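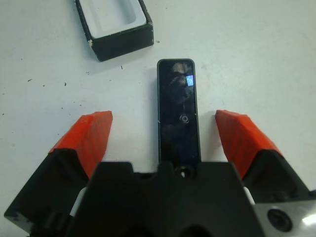 The cell that never gets a holiday

By Aldana Gaete
May issue
Shares: 220

At seven in the morning Mirta Acuña wipes the fingertips first. She uses a damp cloth and then a dry one, and she does it before she has switched on the controller or taken her coat off.

The arm at Flekton's returns workshop puts small devices back into their boxes. The table is white, the boxes are black with a white lining, and each recess is cut to suit what goes in it. A few millimetres off and the corner of the device rides up on the edge.

Most of the work of keeping the cell going is in the pads. They are orange-red, wedge-shaped and ribbed, and they do the touching. Glass is slippery and dust makes it worse. Mirta changes the pads every 4000 picks, or sooner if the ribs have gone smooth at the tips. Two screws each side, then the gap is measured with the gripper fully open and again when closed.

"People look at the arm," she says. "I look at the last bit of the fingers."

After a pad change she runs 12 slow picks with a scrap device and watches where it lands. If it twists, one finger is meeting it early, and she loosens that side and starts again. The camera at the wrist is checked next. Shiny black faces pick up reflections from the windows and lamps, and last winter a new strip light over the bench caused 3 days of missed picks before Santino Vergara thought to turn it off. It now has a paper shade, held on with tape.

The table gets less attention than she would like. Specks come off the boxes and the finish marks easily. She brushes it down at each break and washes it at the end of the shift.

Vergara keeps the log in a ruled notebook. The software from Cuvstead has its own log, but he doesn't trust it with the small things. A recent entry reads: "Left pad slightly proud. Refitted. Fine by lunch."

Comments (3)

Kvido Vondráček: We had the same trouble with a strip light. Matt tape on the nearest shelf helped as well.

Hortensia Retamal: Does she torque the pad screws or do them by feel?

Aldana Gaete: By feel, then a paint mark across the head so she can see if one has moved.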